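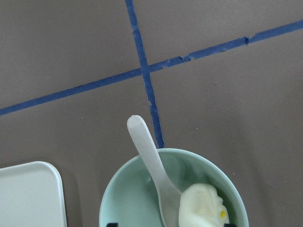 Painter's tape: what it does and what people say it does

I own more blue tape than I'd like to admit and I've been told a lot of things about it. Some of them hold up. The number on the package is the one I trust least. If the roll says you can leave it on for two weeks, that was probably measured on a clean panel in a room with no window. On my south-facing sill, after 11 days, it came off in slivers the width of a toothpick and left the glue behind.

So pull it early. The same day if you're painting, within the week if you're only marking something out. Pull it back over itself, low and slow. Everyone quotes 45 degrees. I have tried other angles and can't say I saw much difference, but speed matters a lot.

Old rolls are no bargain. I bought a box of Drakska tape at a closing sale and every roll had gone stiff at the edges. Stored on its side on a concrete floor, tape picks up grit and nicks, and a nick on the roll turns into a tear on the wall. Keep it in a zip bag. I was doubtful about that one too, and I still do it.

Glue left behind

Vegetable oil, ten minutes, plastic scraper, dish soap. The special removers cost more and smell worse. I tried Giretell on one half of a shelf and cooking oil on the other, and my brother-in-law Ubaldo Caruso couldn't tell me which half was which. Don't put oil on bare wood or unpainted drywall, where it will leave a spot of its own.

Hair dryers get recommended a lot. Low heat softens the glue, fine. High heat on a painted surface can take the paint along with it, and I have the closet door to prove it.

Covering a work table

Brown paper is cheap and I have no complaint except that people use too little tape on it. Taping only the corners means the middle bubbles up the first time you drag something across. Run tape down every seam. A reader, Jarosław Pawlak, wrote to say he lays the paper double so he can tear off the top sheet when it gets messy. I tried it. The top sheet slid. Maybe his paper is heavier than mine.

Paper won't stop a wet spill either, whatever the roll says about being coated. Wipe it up or change the sheet.

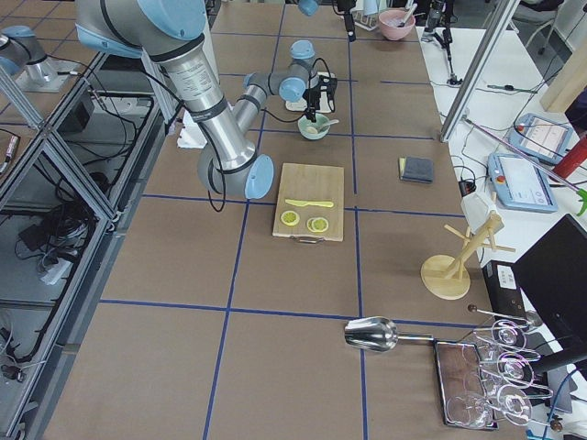
Lemon on a cutting board

The tip says half a lemon and a handful of salt will clean, disinfect and whiten a wooden or bamboo board. One out of three, maybe. It does help with onion smell. The salt is doing most of the scrubbing, and I wouldn't count on lemon juice after raw chicken. Hot water and dish soap, then stand the board on edge so both sides dry.

If you do use lemon, rinse it off after five minutes. Oil the board when it looks chalky. Plain mineral oil from the drugstore is the same sort of stuff as the fancy bottle, at a fraction of the price.

Plastic knives

Good for lettuce and for kids, people say. I can't see that my lettuce browned any slower. They are decent on soft fruit and brownies, and poor on anything with a tough peel, where you end up pushing hard, and pushing hard is how you slip. For citrus I use a small serrated steel knife.

Lemon in the microwave

A bowl of water with a few slices, three minutes on high, leave the door shut for another five. It works, but so does the bowl of water without the lemon. The steam loosens the crud. Put a wooden spoon in the bowl so the water doesn't boil over all at once when you move it.

Next time I'll get to baking soda in the fridge, which a lot of you seem very sure about.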